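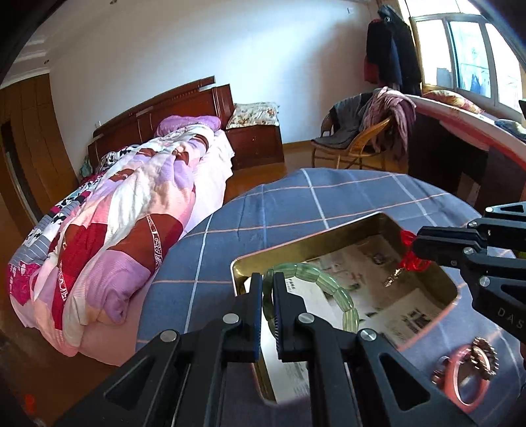

Two grippers at the jewelry tin, one at the green bangle and one at the red beads.

Funmilayo Sani has been using the Kolen hand-held gripper kit for almost 19 days, and she talks about it the way other people talk about a new bike. "I picked it up on Monday morning and had forgotten lunch by two," she says. "You hold one in each hand, and your wrists just get it."

Jewelry is her favorite test. Beads roll, strings tangle, and a bangle gives you very little to grab. "A mug is easy! Give me something thin lying in a shallow tin and I'll know in 4 tries if I like a tool."

The finger pads won her over first – she likes the texture – and she has logged 56 short sessions so far, mostly sorting and packing small things. Her colleague Lộc Bạch, who checks the recordings, wishes the kit came with a printed guide. Sani agrees, and she'd also like a softer handle for long afternoons.

Would she go back to her old setup from Brinel? She laughs. "It's in a box somewhere. I have a drawer of buttons to get through next."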